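Cell Technician (two-arm bench cell)
Jacquet, Rallach site
Permanent, full time, 37 hours a week
Reference 451
Closing date: February 2023

Jacquet packs and tests small kits for pharmacies and clinics. We are looking for a technician to look after one machine, the two-arm cell on the Caneck line, and to be the person the rest of the shift goes to when it stops.

The post is based at Rallach and reports to the maintenance lead. It replaces a shared arrangement in which the cell was covered by whoever was free on the main line. You would have your own bench, your own tool cabinet and time set aside for planned work.

What you would be doing

At the start of each shift you bring up both arms, check the base lights and run the homing routine. You then check the fingertips on each gripper, go over the screws with the torque driver and sign the cell log. If the wrist camera has been disturbed you recalibrate it before any work goes through.

The table is covered in brown paper, which you replace when it tears or creases badly. Paper goes down flat and is taped at the edges, and the teaching points nearest the table are then rechecked. A sheet that has lifted by a few millimetres is enough to upset a low pick, so please don't skip this.

Through the shift you deal with stops, missed picks and cable snags. Cable dressing is a large part of the job. The arms have cables running down the outside, and these need enough slack for the full reach without lying where the grippers have to work. You will re-tie them often, particularly after a layout change.

Changeovers take place when a different kit comes in. You lay out the items on both sides of the table, load the matching program and step through it at reduced speed before handing over to the operator. There are 196 saved positions in the current program set and a good number of them want tidying up. We would expect you to make a start on that in your first three months.

You would also keep the spares list up to date and order through our supplier, Grovitz. Major arm repairs are done under contract – you would book the visit, isolate the cell and test it afterwards.

What we need from you

A Level 3 qualification in electrical, mechanical or mechatronic engineering, or five years of hands-on maintenance work. Experience with any make of robot arm. Safe isolation training, or willingness to do ours in the first month. Clear handwriting or decent typing, as the log is read by the next shift.

Experience of vision systems would be useful. Programming beyond editing positions and simple routines is not required.

Hours and pay

Two rotating shifts, early and late, with no nights. Pay is on our technician scale and depends on experience; the range is given in the application pack. Pension, paid breaks, free parking and boots supplied. There is some standing and reaching, and the bench height can be adjusted.

How to apply

Ask the Rallach office for the application pack, quoting the reference above. Return the form with a short note on a machine you have kept running and what went wrong with it. Shortlisted applicants will be invited for a half-day visit, including an hour at the cell. A further post on the same line is planned for September – tell us if you would like your form kept for that. 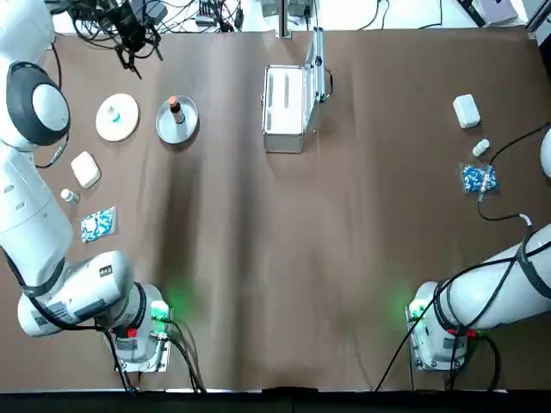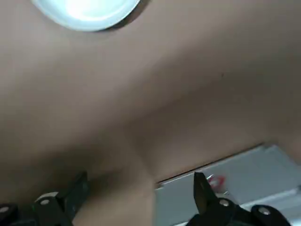

The two-arm cell at Rallach: the table and both arms (first picture) and a close view from one wrist, with the gripper fingers at the bottom (second picture).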